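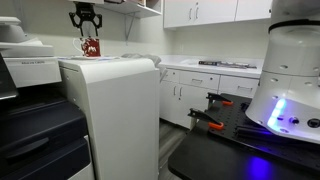
Ticket 523 – Gripper drifts sideways on final descent during remote teaching
Status: Resolved
Raised by: Priit Petrauskas
Assigned to: Svenja Moser
Site: Drultthorpe, copy and kitchen area
Task: Mug pick and place
Software: Vivness teach console, Drotura hand controller

Report (Priit)

Teaching the mug task by remote control from the desk. Approach and hover are fine. On the last part of the descent, with the fingers open, the gripper slides towards the handle side although I am only pushing the controller down. One finger then lands on the rim. I can correct by hand, but the correction goes into the recording and the trained policy copies it.

Does not happen when I guide the arm by hand. Happens on most remote attempts.

Steps to repeat
1. Start a new remote session, task "mug".
2. Move to hover over the mug, fingers open.
3. Switch to fine mode.
4. Push straight down.

Expected: vertical descent.
Result: sideways drift, always in the same direction.

Comment, Svenja, 09:40
Please confirm that the platform clamps are tight and that the base calibration was run after the last move. Also send one bad recording and one good one.

Comment, Priit, 10:15
Clamps checked, no play. Calibration run again, no change. Bad recording is 596, good one (hand-guided) is 73. Also tried with the sheet under the mug taken away, in case the mug was creeping. Same drift, so the sheet went back.

Comment, Svenja, 11:30
Compared the two. In 73 the commanded and measured tool positions agree all the way down. In 596 they also agree, so the arm is going where it is told. The sideways movement is already present in the command stream before it reaches the arm controller. That rules out the base, the clamps and the joints.

The offset starts at the moment fine mode is switched on. Before that the sideways command is zero. Please leave the hand controller untouched on the desk, switch to fine mode and read the raw values from the console.

Comment, Priit, 11:52
Raw sideways value at rest is 9 counts in both modes. In normal mode the arm stays still. In fine mode it creeps.

Comment, Svenja, 13:20
Cause found. The hand controller has a small resting offset. Normal mode has a dead zone wide enough to hide it. Fine mode scales the dead zone down together with the speed, and 9 counts then falls outside it. The creep is slow, so it only shows on long, careful descents – the mug pick is mostly that.

Workaround for now:
Place the hand controller flat and let go of it.
In the console, open Input, then Rest position, then Set.
Check that all axes read zero before starting a session.
Repeat if the controller is unplugged.

Comment, Priit, 14:05
Done. Descent is straight with no correction from me. Tried from hover on both sides of the handle and with the gripper turned to close across the body of the mug. No drift in any of them.

Question about the old data: keep or delete?

Comment, Svenja, 14:30
Remove any remote recording where fine mode was used. Hand-guided ones are not affected and can stay in the Magbanua training set. Do not try to trim out the corrections, as the timing of the finger closing will be wrong afterwards.

Fix: dead zone no longer scales with speed in fine mode. Console also shows a warning at session start if any axis is off zero at rest. Both are in the March build.

Comment, Priit, 16:10
March build installed. Cleared the saved rest position to test the warning – it appears and names the correct axis. Fine mode no longer creeps with the offset present. Affected recordings removed, new remote set started.

Closed by Svenja Moser. Linked item: add rest position check to the operator start-up list (open, Priit).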